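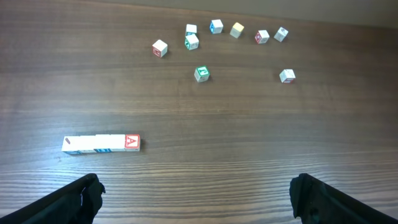

Foros > Juguetes y material de madera > Cubos, letras y construcciones

Cubos de letras: juego entre piezas al alinearlas en fila

25 de julio de 2022, por Ukosden

Imprimir | Enviar por correo electrónico

Ukosden escribió:
Abro hilo por un problema de tolerancias. Tengo un juego de cubos de madera con letras, de los de cara blanca con panel impreso en color. Al formar palabras sobre la mesa, las filas cortas salen rectas. A partir de la quinta pieza aparece una desviación visible en la arista frontal, incluso apretando desde los dos extremos. He medido con pie de rey y la diferencia entre caras opuestas de un mismo cubo llega a 0,3 mm. La mesa es de madera con veta horizontal y la uso como referencia para alinear. No quiero lijar las caras impresas. ¿Regla de tope o cambio de juego?

Usitside escribió:
0,3 mm es normal en madera sin estabilizar. Compré el mío en febrero, con la calefacción puesta, y las medidas de entonces no coinciden con las de ahora. La madera se mueve más en sentido transversal a la fibra que en el longitudinal, así que un cubo no sigue siendo cubo todo el año. Antes de cambiar nada, gira cada pieza 90 grados sobre la vertical y vuelve a medir la fila. Claro que entonces cambia la cara que queda delante, y si necesitas la letra a la vista eso te limita.

Kultell escribió:
No estoy de acuerdo en lo de la humedad como causa principal. Con un lado tan pequeño, la contracción por estación no da 0,3 mm salvo que la pieza venga muy mal secada. Yo miraría la pintura. La capa del panel impreso tiene espesor, y una cara con panel contra una cara lisa no asienta igual que dos lisas. Prueba a formar la fila con las caras blancas en contacto. 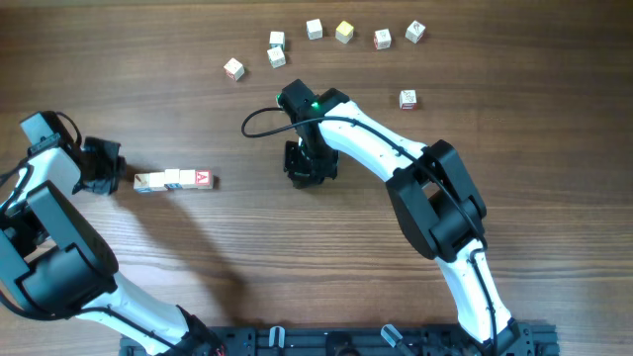
También influye el orden de trabajo. Si se colocan las piezas de izquierda a derecha empujando siempre contra la anterior, el error se acumula en el último cubo. Colocando primero el central y cerrando hacia fuera se reparte entre los dos lados. Las piezas sin usar conviene tenerlas separadas, arriba, con hueco suficiente para cogerlas sin tocar la fila.

Ukosden escribió:
Hecha la prueba de Kultell. Con cara blanca contra cara blanca la desviación baja, pero no desaparece. Girando como dice Usitside, el resultado depende de la pieza. Dos de los cubos son claramente los peores y los he marcado a lápiz por debajo.

Halvorsen escribió:
Estáis midiendo décimas en un juguete. El fabricante corta de listón y redondea aristas, con eso basta para su función. Si lo que se busca es una línea recta, una regla metálica apoyada detrás de la fila y se acabó la discusión. La veta de la mesa no sirve de referencia, no es paralela a nada.

Usitside escribió:
La veta sirve para orientar a ojo, que es lo que hace cualquiera. Para medir no, ahí te doy la razón. Respecto al tope, detrás y no delante, de acuerdo: delante tapa la parte baja de las letras. 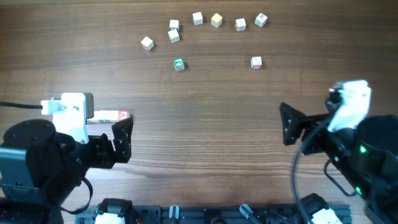
Kultell escribió:
Un tope no corrige las piezas, solo esconde el defecto en la cara contraria. Sigo pensando que lo razonable es clasificar. Se mide cada cubo en las tres direcciones, se anota y se emparejan los parecidos. Con un juego doméstico es casi una hora de trabajo.

Halvorsen escribió:
¿Y cuando la palabra exige justo las dos piezas malas?

Kultell escribió:
Se ponen en los extremos, si la palabra lo permite. Si no, se acepta.

Ukosden escribió:
Me quedo con la regla por detrás y la clasificación. Queda pendiente el almacenaje: ahora van sueltos en una bolsa y los cantos se marcan al golpearse. ¿Caja con separadores o bandeja plana?

Usitside escribió:
Bandeja plana, una sola capa, letra hacia arriba. Los separadores de cartón sueltan polvo y acaban rozando la impresión. Fondo de fieltro fino, pegado solo por las esquinas para poder cambiarlo.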